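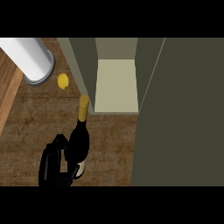
Fluvcombe started as a shelf. One of us had a complete run of a long-dead barbarian comic, the other had a spare room, and between us we had a strong opinion about how badly the existing websites handled volume numbers. The shelf became a spreadsheet, the spreadsheet became a mailing list, and in October the mailing list was told it was now a small business.

## What we do

We sell and review comics in translation, mostly manga, with a side table of European albums that don't fit in anybody's bookcase. There are 2000 volumes in stock on a good week. On a bad week there are the same 2000 volumes and somebody has put the omnibus editions back in the wrong order.

We also write about what we sell, including the books we'd like you to skip. Our review archive now stands at 400 entries. A few of the early ones are embarrassing, particularly the long piece explaining why *Stutadel* would never make it past its second volume. It's on volume nineteen. We carry all of them, and the review is still up.

## How we grade used books

Most shops use a ten-point scale. We use words:

- **Fine** - looks like a bookstore copy, smells like one too
- **Read** - somebody enjoyed this
- **Very read** - somebody enjoyed this in the bath
- **Complete** - all the pages are there, and that's our whole promise

If we call a book Fine and you disagree, send it back and we'll pay the postage. If we call it Complete and you disagree, please count again first.

## The Lokach business

People still ask. Yes, we bought the leftover stock when Lokach stopped publishing, all 400 boxes of it. No, we had not measured the hallway. Most of it has found a home by now, apart from the fishing romance, which we have in quantity. Add one to any order for free by typing "fish" in the notes box. Type it twice and you'll get 2.

## Where we are

We're upstairs on Craddock Street, over the place that repairs vacuum cleaners. The door is the green one and the bell is decorative, so knock. We're open from eleven until six, later if we've got to a good chapter. The stairs are steep and we're happy to bring books down to you if you call ahead.

## Things we get asked

**Do you buy collections?** Yes, if the run is mostly unbroken. Send a list before you send a truck.

**Can you find me volume seven?** Everyone wants volume seven. Printers always seem to have made fewer of them, whatever the series. We keep a waiting list and work through it in order, and bribes of baked goods are accepted without affecting your place.

**Do you do spoilers?** Reviews are marked if they give away an ending. Conversations at the counter are at your own risk.

**Will you review my comic?** Mail us a printed copy. We read everything that comes in, slowly, and we write up the ones we have something to say about.

Trade accounts and library orders go through the same address as everything else.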